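Tuesday, August 13, 2019
House diary, Ornitz reading rooms

The morning was given over to the ground floor. The tables were wiped before opening, and the cups were counted back into the cupboard by the sink: 50, as entered in May. The flowers are to be looked over each day by whoever holds the keys, and the yellow and orange ones are to stay in the slender white vase against the white wall, where members have said they like to find them.
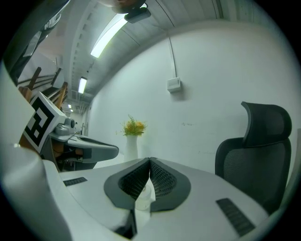
The wall itself wants attention. There are faint marks on it, and a damp cloth is to be tried before any paint is bought. Drisidwood have quoted 454 for the full room — a sum the house will not meet this year. A smaller tin for touching up was asked for by telephone, and a reply is promised within 3 days.

After lunch the lights were gone through. The long ceiling fittings remain on the list for cleaning, together with the round ones set into the ceiling, and the dark handrail on the stairs is to be polished at the same time.
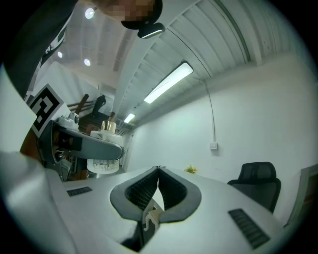

This page was last changed on 13/08/2019 at 17:40

The order to Ayaaba for lamp tubes and polish was written out and posted. Nearly an hour went on finding last year's receipt, which had been filed under the wrong heading. The stair door sticks again. Closed at six, keys returned to the box.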